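2023-09-21, week 7 handout — shared workshop build

Okay, gripper night! I'm building the Wemau at my own bench at the same pace as you, so my mistakes will be fresh.

- Print both fingers before you touch the linkage (mine took two tries, wrong infill).
- Open and close it by hand 17 times. If it binds, back the pivot screw off a hair.
- Start with flat stuff. Paper is mean — it slides, and the fingertips want to go over it.

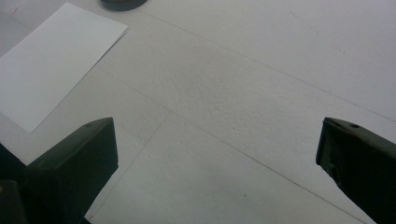 Montserrat asked whether foam pads would help with thin sheets. Try them! Cut yours small and bring the leftovers, I'm nearly out.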